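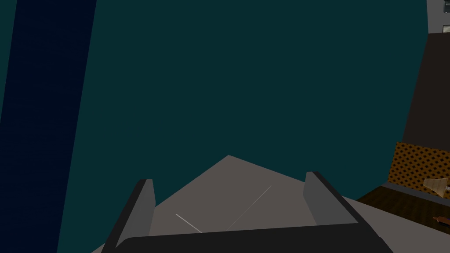 Teaching by hand or by remote: which one for kitchen tasks in simulation?

Board: Demonstration and Teleoperation

plokosmont_user
Hello all. I try to collect demonstrations for a simulated kitchen and I am stuck on a question which maybe is simple for you. The task is to bring the open gripper to the counter on the right side, take a small object and put it in another place on the same counter. I use the wrist camera view, because the policy will see only this view later.

My problem is the first part of the motion. When I start, the big teal surface fills most of what the camera sees, and the counter is only a small piece at the right. I drive with a 3D mouse. In this position I lose the feeling of depth completely. The surface has no texture, so I can not say if I am far from it or almost touching. In 14 of my first 57 demonstrations I made a strange little loop before going to the counter, and I am afraid that the policy will learn the loop.

So the question: should I continue with remote control in the simulator, or should I record the motion on a real arm, guided by hand, and replay it in the simulator? We have a Vilden arm in the lab which can be moved freely.

quentin_arnaud
Welcome. Before you change the whole method, please tell us which view is on your screen when you drive. Only the wrist, or also one from the outside?

plokosmont_user
Only the wrist. My idea was that if I can do the task from this view, the policy also can. If I use a second view, I have information that the policy does not have.

quentin_arnaud
I understand the idea and it is not wrong, but in my opinion you pay too much for it. Your loops are a search motion. You look for the counter with the camera. A person who sees the counter in a second window goes straight to it.

What I do is this. I open the outside view in a small window in the corner, and I look at it only for the first two seconds of each demonstration. As soon as the object is well inside the wrist view, I drive from the wrist only. For the fine part the two of us, me and the policy, see the same thing.

gripperless
I disagree with Quentin here. If the operator knows where to go from the second window and the policy does not have it, then the policy sees a flat teal color and must guess. With one fixed start pose it will work, because the guess is always "go right". Change the start pose a little and it goes right also when the counter is on the left. I lost three weeks in July to exactly this.

The search motion of the original poster is ugly but it is honest information. It says: when you see nothing useful, turn until you see something.

quentin_arnaud
That is true if the search is consistent. A loop in 14 demonstrations and a straight line in the other 43 is not a search strategy, it is noise. If you want searching behavior, demonstrate it on purpose, always the same way, for example rotate the wrist to the right slowly until the counter edge is in the center.

gripperless
On this we agree. On purpose and consistent, yes. Then I would do it in all of them and not only when the driver is lost.

zanby_hands
I come from the other side, I teach real arms by hand every day, so here is my view on the second part of the question.

Guiding by hand gives very nice smooth motion, and new people learn it in one afternoon. With the 3D mouse my students need many days before they stop moving one axis at a time. But there are problems if you want to use it in a simulator:

Your real kitchen is not the simulated kitchen. You must put a real table at the correct height and the correct distance, or the replay arrives beside the object.

Your hand is on the arm, so you can go places where the motors alone would be slow or stop. The replay then falls behind.

You can not feel the simulated contact. You close the fingers on a real object with real friction, and in the simulator the same closing can push the object away.

For the reaching part I would use hand guiding without fear. For grasping I would not.

plokosmont_user
Thank you, this is very clear. Is it possible to mix? I mean the reaching from the real arm and the grasp by remote control in the simulator, in one demonstration?

zanby_hands
Possible, yes. I tried it two times and both times the policy hesitated at the place where the two parts meet. The speed was different before and after. If you do it, make the speed similar, and do not always join them in the same position.

pruvost_fan_86
Why not use the real arm as a leader, live? You hold the Vilden in your hand, the simulated arm follows, and you see the simulator on the screen. No replay, no calibrated table. We do this with a small Pruvost leader arm and I would never go back to the mouse.

plokosmont_user
I did not think of this. But the Vilden is heavy compared to a small leader arm, does it matter?

pruvost_fan_86
After one hour your shoulder will tell you. Make short sessions. I record 20 minutes, then I do something else. The quality at the end of a long session is bad and you notice it only later, when you look through the files.

gripperless
Also set a clutch button. When your hand is in an uncomfortable position you release, move your hand back, and continue. But cut the pauses out! I forgot to cut them one time and I got a robot which liked to stand still above the counter. I had 739 demonstrations like this and had to write a script which throws out every step with no motion.

quentin_arnaud
Careful with such a script, it can also delete the short stop when the fingers close. The arm does not move there, but the gripper does. Check for both.

gripperless
Yes, yes. I learned this one also. First version of the script deleted all grasps.

tomato_axis
Small thing, but it was not mentioned. Start with the fingers open and keep them open during all the reaching. I see beginners who play with the gripper button on the way — open, close, open — because they are nervous. The policy copies it perfectly.

And for the depth problem, you can put a grid texture on the teal panel only in the operator window. The recorded images stay clean. In our simulator it is a second render and costs almost nothing.

quentin_arnaud
This is the same "the operator sees more" problem that gripperless described, only smaller.

tomato_axis
Smaller, and I accept it. The grid gives you distance, it does not tell you where the counter is. If the policy sees only a flat color, distance is anyway difficult for it, so keep the start poses well away from the panel and nobody has to know it precisely.

gripperless
I would first try with more light and see if this is enough. A dim scene with even light gives no shadows, and shadows help a lot for depth. If you light it from one side, the operator and the policy both get the same help.

plokosmont_user
I like the light idea, I can change it in the scene file. Also I have two open doubts. The first: on the counter there is a small thing of reddish brown color, and the counter is dark brown. From far away I sometimes miss it, even when I know it is there. Should I change the color of the object?

zanby_hands
Not at first. Drive closer before you decide where to grasp, and let this be part of the demonstration. If you still miss it when you are near, then change it.

quentin_arnaud
I would vary the color a little between demonstrations, but keep the original one in the set too.

plokosmont_user
Second doubt, should I delete the 14 with the loop?

quentin_arnaud
Delete.

gripperless
Keep them in another folder. Train one time with and one time without, it is one night of computer time and then you know for your case.

plokosmont_user
I will do it like this. On Sunday the lab is quiet and I can use the Vilden as leader for the whole morning, in short sessions as you said. I will write the result here, also if it is bad.

pruvost_fan_86
Please write which scaling you use between your hand and the simulated arm. I use 1 to 1 for reaching and half for the grasp, but I know people who hate to switch.

tomato_axis
I am one of them. One scale for everything, and slow hands near the counter.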